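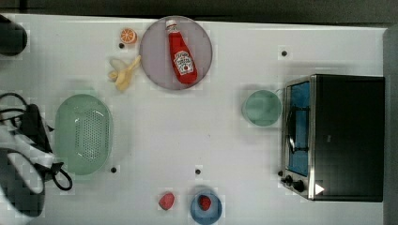 Last revised: January 2023

# Drying herbs in a countertop oven

These steps cover soft-leaf herbs (parsley, mint, basil, cilantro) and woody herbs (thyme, rosemary, oregano). The method was worked out in the shared kitchen at Workunville and applies to any small oven that can hold a low setting.

## 1. Check the oven temperature

Dial markings on small ovens are often wrong at the low end. Place an oven thermometer on the middle of the rack, set the dial to its lowest mark, and wait 20 minutes. Take three readings, five minutes apart, and use the average.

- Target: 170 to 180 °F for woody herbs, 150 to 170 °F for soft-leaf herbs.
- If the lowest mark gives 200 °F or more, prop the door open by one inch and test again. Do this only if the oven manual allows it.
- If the reading stays over 200 °F, use another method. The leaves will brown and lose most of their oil.

## 2. Wash and drain

Swish the stems in a bowl of cold water, lift them out, and change the water until no grit settles on the bottom. Do not pour the bowl out over the herbs. 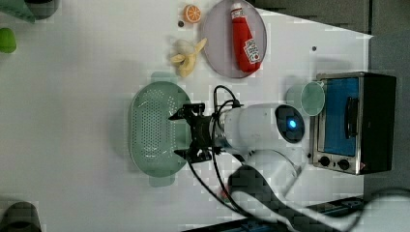 Shake the stems over the sink and leave them to drain for 15 minutes. Turn them once. Then roll them in a clean dish towel and press lightly. Surface water adds up to an hour of oven time and causes dark spots on basil and mint. 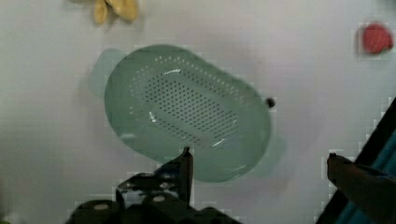

Soft leaves should be taken off the stem at this stage. Woody herbs can be dried whole and stripped later. Drain loose leaves in a wide, shallow layer, in a vessel with small holes. An oval plastic colander like this one, with rows of fine holes in the floor and more around the sloping wall, is suitable. Large-slot colanders let thyme leaves through.

## 3. Load the tray

Line the tray with parchment and spread the leaves in one layer without overlap. Weigh the batch before loading and write the figure down. The reference batch of parsley weighed 233 g.

## 4. Dry

1. Put the tray in the middle position.
2. Turn the tray end for end every 20 minutes.
3. Start checking soft leaves at 45 minutes and woody herbs at 60 minutes.
4. Stop when a leaf crumbles between two fingers and a stem snaps. A leaf that folds needs more time.

Let the batch cool completely on the tray before packing.

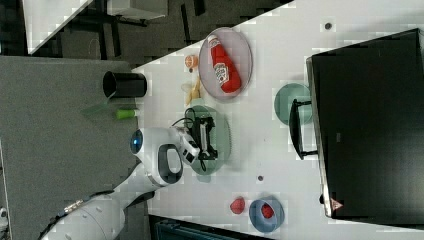 Mirjam Jansen: The times in step 4 were too short for my basil. I needed 95 minutes at 160 °F, and the leaves in the center were still folding when the outer ones crumbled. I now pull the outer ones early and put the rest back. Could you add a note on that?

Note added: with thick basil, remove finished leaves at each turn and spread out the remainder.

## 5. Store

Pack whole leaves in dry glass jars and label each with the herb and the month. Check the inside of the glass after 24 hours. If there is any fog, return the batch to the oven for 15 minutes. Jars packed in November should be used by the following November.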